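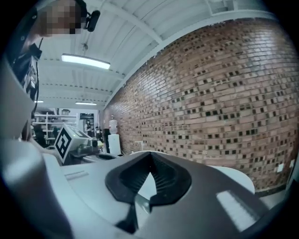

February, by Benjie Tolentino
2 min read

Hi Nahom, and hello to everyone at Jirkham who reads these over lunch! It's been a busy month at Brostby and I'm going to try to keep this short (I know, I say that every time).

The big news is that the main room is finally a room people want to be in. You'll remember we argued back and forth about whether to plaster over the brick. We kept it, the whole tall wall, and I'm so glad we did. With the ribbed ceiling painted white above it the place feels twice as high, and the light gets right down to the benches now.

Money first, as you asked. Of the 212 hours you funded for the fit-out, we've used 190. What's left goes to the storage corner, which is still a mess of boxes from the old Layug unit. I unpacked 78 of them myself and my back would like that noted in the report! The shelving from Gumovwood came with the wrong brackets, so it's standing against the far wall until the right ones get here. They say Friday. They also said that last time, so I've stopped planning my week around it.

Sessions have started up in the meantime. We run 2 a day, one at 9:30 and one after lunch, and the morning one fills up faster. People like the room. The only grumble so far is the echo, and it's a fair one, because brick and a hard ceiling will do that to you. I'd love to hang some felt panels on the straight side, and I've got a quote coming that I'll forward once I have it. It would have to come out of the furniture line, so could you let me know if you're okay with that before I order anything?

Still to do: the door closer, the second coat in the hallway, labels for the shelves once there are shelves. Come by and see it, Nahom, any morning is good. The kettle is unpacked.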